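# Setting up a clamped picking bin for a shared-shop arm

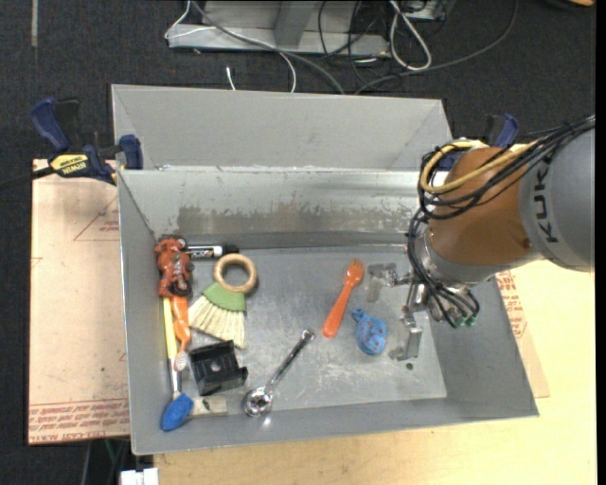

**Skurkano, April**

These steps cover the bin, the clamps, the cable loop and the first slow picks. They assume the arm is already bolted down, powered and homed, and that the gripper opens and closes on command. Software setup is on a separate page.

## Parts

- Metal bin with sloped walls and a flat floor
- Quick-release bar clamps (ours are blue, one labeled IRWIN)
- Flat cardboard, larger than the bin footprint
- Mixed small objects for the floor of the bin
- Hook-and-loop straps for the cables

## 1. Place the bin

Put the cardboard on the tabletop first and set the bin on it. Bare metal on a wooden top creeps every time a finger touches a wall, and the cardboard also saves the finish.

With the arm in its home pose, jog it to each corner of the bin floor at 50 mm above the metal. If any corner needs a joint within 3 degrees of its limit, move the bin and start over. The far corners are usually the problem.

## 2. Clamp it

Clamp the bin near its upper corners. Keep the bars out of the path the arm uses to enter. Our arm comes in from the right, so the clamp on that side needed the most care; it ends up partly behind the arm when the gripper is down.

Push the bin wall hard by hand. If it shifts, tighten and repeat. Then mark the bin outline on the table with tape so it can be put back after cleaning.

## 3. Dress the cables

1. Move the wrist through its full range by hand-jogging at low speed.
2. Find the pose that pulls the bundle tightest.
3. Leave enough slack at that pose for a relaxed loop around the joint.
4. Strap the bundle above and below the loop.
5. Repeat the full range and watch the connectors near the gripper. They should not touch the bin rim at any point.

Straps are easier to adjust than zip ties. Expect to redo this step after the first hour of running.

## 4. Teach the bin frame

Touch three points on the bin floor with a closed gripper and save them as the frame. On the Nishimura pendant layout the frame is stored under slot 2. Set the lowest allowed Z to 2 mm above the floor and leave it there until step 6 is finished.

## 5. Load objects

Use things with different shapes and finishes. Ours include a toothbrush, a marker, a small brush, a wooden ring, an orange plastic fork, a chrome socket wrench and a blue rubber toy. Flat items and shiny items are the hard cases, so include both. Scatter them and leave the clusters along the walls alone. Those picks need testing too.

## 6. Run slow picks

Start at 10 percent speed with a hand on the stop button.

- Approach straight down with the fingers open.
- Close, wait half a second, lift 50 mm, release.
- Log the object, the pose and the result.

We log to a plain text file called `bundico.csv`. The last set reached 751 rows before the finger pads were changed.

## Common faults

**Fingers hit the wall.** Rotate the gripper so the fingers open parallel to the wall, or add a margin to the frame.

**Bin drifts.** Check the clamps, then replace the cardboard if it has crushed under the edges.

**Fork stays on the floor.** Lower the Z limit in 0.5 mm steps. Stop as soon as a fingertip drags.

The settings file for this cell is saved on the shop drive under `ania/bin`.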